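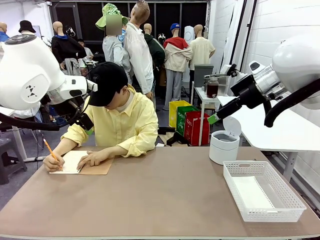

Product Review: Soltside Spiral Notebook, Kraft Cover

Reviewed by Seraina Schnyder, Office of Learning Materials
Published 11 April 2019

The Office of Learning Materials reviews paper goods before they are added to the list from which departments may order. The Soltside spiral notebook was submitted for the current cycle by its distributor, Otent. It is a single-subject notebook of 100 sheets with a kraft cardboard cover and a dark metal spiral along one side. Reviewers used it with ordinary yellow pencils, the kind most of our departments already keep in stock.

Our readers will recall that the previous notebook on the list, the Jarnix, was withdrawn in July after repeated complaints about its binding. Particular attention was therefore paid to the spiral.

Binding and cover

The coils are closely spaced and the wire ends are bent inward. No snagged sleeves were reported during the review period. The cover turns all the way back and the notebook then lies flat, which matters a good deal on shared tables where a writer may have very little room for the elbows.
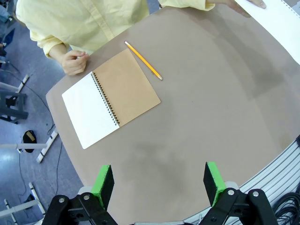

The cover stock is stiff enough to write against when the notebook is held on the knee, although the corners soften with daily carrying. One copy kept in a shoulder bag for 17 days had a creased front corner by the end -- the pages inside were not affected. There is no printed panel for a name or course title. Departments that label their materials will need to supply stickers, or simply write on the kraft board, which takes pencil and marker equally well.

The holes along the edge of the page are small and cleanly punched. Sheets can be torn out in one pull, but they leave a ragged edge. There is no perforated line inside the binding, and the notebook is not recommended for work that must be handed in on loose sheets. 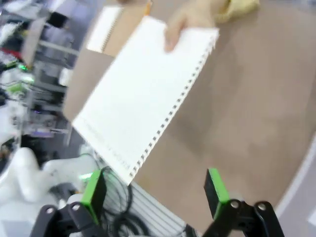 Paper

The paper is white and has a slight tooth. Pencil shows clearly and erases without lifting the surface, provided the eraser is clean. Kanchan Bajpai, who reviewed the notebook for the drawing program, found that soft leads smudged onto the facing page and suggested placing a spare sheet between drawings. With a standard No. 2 pencil the problem did not arise.

The ruling is very pale. Some of our reviewers liked this, as it leaves the page free for diagrams. Others found the lines hard to follow in evening classes. Prospective buyers are advised to ask for a sample and look at it under the lighting in their own rooms.

Ink was tested briefly. Ballpoint performs well. Felt-tip pens show through to the back of the sheet, and fountain pens are not advised.
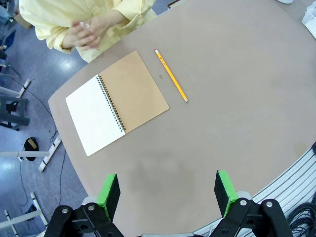

Soltside notebook with the cover turned back, and a yellow pencil.

Price and ordering

The Soltside costs slightly more per copy than the Nautiyal notebook now on the list. The Nautiyal has a thinner cover and is supplied in larger cartons only, so smaller departments may find the Soltside the better choice. Orders placed through Otent arrived complete, with two copies showing bent coils. Both were replaced on request.

Rating and recommendation

Binding: very good
Cover: good
Paper: good with pencil, fair with ink
Value: good

Approved for general classroom use and note-taking. Not approved for examinations or for any course requiring detachable pages.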